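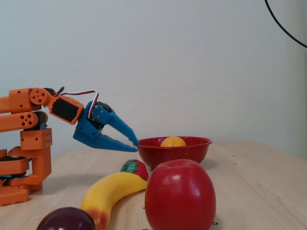 The red speckled bowl, with the apple and banana in front of it on the table.

A fruit bowl used to be a fairly simple thing to own. You bought fruit, you put it in, and by the end of the week you either ate what was left or threw it out. Artificial fruit takes the second half of that away, and more people are choosing it than you might expect.

Shaimaa Shawky has sold tableware and display pieces from her shop, Omisus, in Gillholm, for 14 years. She began stocking artificial fruit in February, after customers kept asking whether the apples in the window were for sale. Last year the shop took 3,842 orders, most of them for bowls and plates. Now a fair number of the people who buy a bowl want something to put in it as well.

"They get it home and it looks bare," she says. "They don't all want to be buying peaches in winter."

Her advice is to start with the bowl. Enamel is a good choice for a kitchen table because it wipes clean and has some colour of its own. A red one with white speckles suits a pale wooden top, where a white bowl can look a bit lost. A wide, flared rim shows off the fruit better than straight sides, though it does need more room – leave a hand's width of clear table all the way round.

Depth matters more than people think. A single orange or peach in a deep bowl will sink until only the top shows. Some like that. If you don't, put a folded napkin in the bottom and the fruit will sit higher.

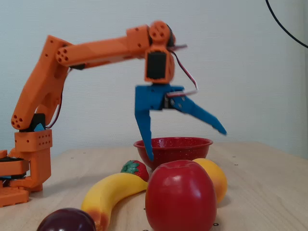 Red enamel on a light wooden table.

Then there is the question of what goes where. Shawky is firmly against filling the bowl. She would put one piece inside and leave the rest on the table, with the biggest in front and a banana lying to one side. The curve of the banana breaks up all the round shapes, and she says it is the one fruit that looks wrong piled in with the others.

Colour is easier. Red and yellow will go with almost anything, and a yellow-orange fruit sits well between the two. Green apples are harder to place and the cheaper ones tend to look like tennis balls. Grapes she won't stock at all.

When buying, look at the surface first. Real apples are seldom one flat red, so a faint yellowish patch near the top helps. Gloss is fine on an apple and less so on a peach. A banana should have some brown or orange at the tip.

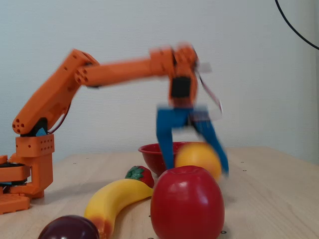 Weight is the other test. Hollow fruit rolls at the slightest knock, and in a house with children it will spend a good part of its life under the cooker. Muriithi, a small maker whose fruit Shawky sells, puts a disc of sand in the base of each apple to keep it steady. Sosedis, her other supplier, leaves its fruit light and costs less. She keeps both on the same shelf and lets people pick them up.

Looking after it takes very little. Dust settles in the hollow round the stalk, and a dry paintbrush gets it out. Wash the rest in lukewarm water with a drop of washing-up liquid, then dry it with a soft cloth. Keep painted pieces off a sunny windowsill, where the reds go first. The bowl can be washed by hand with everything else, but avoid scouring pads, and don't stack it inside another without a sheet of kitchen paper between the two.

Shawky changes the arrangement on her own table every 2 weeks or so, usually just by taking one piece away. The spares live in a shoebox in the hall cupboard, wrapped in old tea towels.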